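Asunto: Re: [historia-minera] Boletines de la Sociedad de Ingenieros de Cedesau: estado de las transcripciones

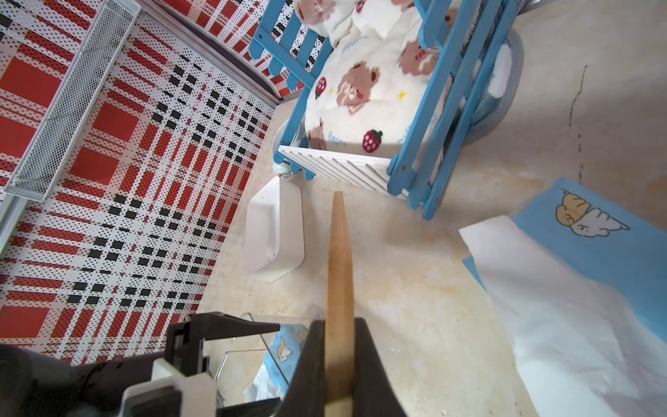 Hola a todos:

Contesto a lo que preguntaba Lalit y aprovecho para poner al día a los demás, porque desde marzo no había escrito sobre esto.

Lalit Sachdeva escribió:

> He consultado la página de los boletines y veo que el índice salta del
> tomo 11 al 14. ¿Se perdieron esos dos tomos o están sin transcribir?
> Me interesa sobre todo la discusión sobre la ventilación del pozo
> Katiyar, que otros autores citan como publicada en el 12.
> Otra cosa: en la lista de socios aparece un «Arell» unas veces como
> persona y otras como compañía. ¿Es un error de lectura?
> Gracias de antemano,
> Lalit Sachdeva

Los tomos 12 y 13 existen. Se encuadernaron juntos, con la portada del 13, y en el catálogo de la biblioteca figuran como un solo volumen de 784 páginas. Por eso se quedaron fuera del índice cuando lo hicimos: quien buscaba el 12 no lo encontraba y quien pedía el 13 recibía un libro que empezaba por otro año. La paginación es corrida, así que las citas antiguas que dan solo el número de página siguen sirviendo.

De ese volumen hay más de 457 páginas transcritas, pero sin revisar. Lo que falta son casi todo láminas plegadas y las tablas de análisis de carbones, que el reconocimiento de texto convierte en una sopa de cifras. Las tablas habrá que copiarlas a mano. Las láminas las dejaría para el final.

La discusión sobre Katiyar está en el 12, repartida en dos sesiones. En la primera se leyó la memoria sobre el ventilador nuevo y hubo pocas intervenciones, porque se había hecho tarde. En la segunda contestaron los ingenieros de Pokov, que defendían el horno de tiro, y ahí es donde salen las mediciones de caudal. Ojo con una cosa: el resumen que se publicó después en la prensa local atribuye esas mediciones al autor de la memoria, y en el boletín queda claro que las aportaron los de Pokov. Varios trabajos posteriores arrastran el error.

Sobre Arell: no es un error de lectura. Era el apellido de un socio y también el nombre de la compañía que arrendaba las concesiones del norte. En las listas de los primeros años la compañía aparece como socio colectivo, sin «Cía.» delante, y de ahí la confusión. En el índice nuevo irán como dos entradas separadas, aunque quedan 5 menciones que no he sabido asignar a uno ni a otra. Si alguien tiene a mano las actas de la junta, le agradecería que las mirase.

En cuanto a la ortografía, mantengo el criterio que se acordó en su día: se respeta la del original, acentos incluidos, y solo se corrigen las erratas evidentes de imprenta, con la forma impresa entre corchetes. Las unidades no se convierten. He visto que en el tomo 9 alguien pasó las pulgadas a milímetros —con buena intención, supongo— y lo he devuelto a como estaba.

Lalit, te mando aparte el texto de las dos sesiones tal como está ahora. Si vas a citarlo, coteja antes con el impreso, sobre todo los números.

El índice corregido lo subiré en octubre. Quien quiera revisar un pliego del 13, que me escriba fuera de la lista y me diga cuáles prefiere.

Un saludo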